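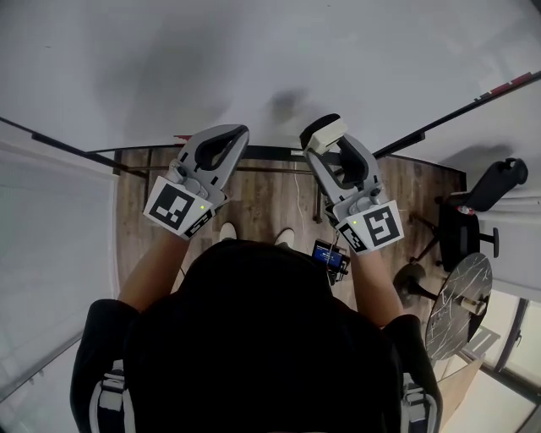 Ticket 471 – Right gripper drops out part-way through a recording
Opened by: Awuor Odera, Stolbridge site
Product: Gokis hand-held pair
Status: Closed, fix confirmed
Date opened: 8th October

Hello all, and sorry in advance for the length of this, but I'd sooner give you too much than have you write back asking for the bits I left out. We've had our Gokis pair since January and they have been lovely to work with until this week, when the right-hand one began losing its jaw reading in the middle of a take. The picture from the head camera carries on quite happily, the left hand carries on too, and then the right hand's opening width simply sticks at whatever it was last doing and stays there until I stop and start again. My first thought was power, as I expect yours will be, but the little green light by the marker stays lit on both grippers, just as you have it in the picture at the top, and it stays lit when the reading has gone. So the light is no help at all in spotting the fault, and I only find out afterwards when I look through the file. Yesterday I lost most of a morning's folding that way.

What I have tried so far, in order:

Restarted everything, twice. No change.

Wiped both markers with a dry cloth, in case the camera was struggling to read them. No change, and the marker tracking looks good in the log anyway.

Changed the right gripper over to the left gripper's lead. The fault went away for a whole take and I got very excited, but it came back on the next one.

Ran 20 short takes standing perfectly still, opening and closing both hands. Not one dropout! Then I did the same again while reaching down towards the floor and got three in a row.

The log line just before it sticks is always the same: "R width: no update, holding last value", and in the longest file it appears at sample 2,052. I've attached that file and two others. Happy to try anything you like, I have the room to myself until the end of the week.

Warm regards,
Awuor

Reply from Noonan support desk

Hello Awuor,

Thank you for such a thorough write-up, it saved us a good deal of to and fro. The standing-still test is the one that caught our eye. A fault that only turns up when you reach down makes us think of something being pulled, and the log agrees: the messages stop dead, with no slow fading off beforehand, and that usually means a contact opening for a moment. The software then holds the last value when it ought to try again, and we'll come back to that further down.

Could you please do the following before anything else:

1. Stop recording and switch the pair off before you touch any plugs.
2. Put the kit on as you normally would and reach down to the floor with your right hand. Ask somebody to watch the lead while you do it, and tell us whether it goes tight.
3. Look closely at the plug at the gripper end. We'd like to know whether it sits flush or whether it can be rocked from side to side.

Please don't run the right gripper on anything with a motor in it until this is sorted. A held value looks exactly like a real one to the machine at the other end, and an arm copying your hand would go on squeezing.

Reply from Awuor Odera

Good morning! A very useful exercise. The lead does go tight, and well before my hand gets to the floor. I had been tucking the spare length under my shoulder strap to keep it out of the way, and I'd tucked rather too much of it. The plug rocks as well. I wouldn't call it loose exactly, but it moves more than the left one does, and if I push it gently to one side with the power on (I know, I know, but I did stop recording first) the reading sticks straight away.

Your note about the motors gave me a bit of a turn. We have the Drakow arm in the next room and were planning to run live copying on it next. I've put a sign on its controller and told everyone it's off limits for now.

Reply from Noonan support desk

Thank you, that settles it. The socket has been worked loose by the pull on the lead. A replacement lead and socket are in the post to you, along with a clip that takes the strain on the handle so that none of it reaches the plug. Leave a slack loop between the clip and your shoulder, big enough that you can reach the floor with either hand.

We've also sent you a settings file. With it loaded, a gripper that goes quiet for 100 milliseconds stops the take and sounds a tone. It will do the same in live copying, where it also tells the arm to hold still. Please test that with the arm powered down first.

Reply from Awuor Odera

All fitted, and the slack loop is in place on both sides. I did the reaching-down test again, the full 20 takes, with no dropouts, and then pulled the right plug out on purpose to see what would happen. The take stopped and the tone went off, rather louder than I was ready for! I did the powered-down check on the Drakow as well and the hold command shows up in its log, so the sign has come off the controller.

One small request, if there's ever a quiet moment: could the light change colour when the reading is lost? I look at it far more often than I look at the log.

Please do close this one, and thank you both for your patience.

Note from Noonan support desk

Closed. Light colour request passed to the Gokis firmware list and linked to this ticket. Faulty socket to be returned in the packet supplied.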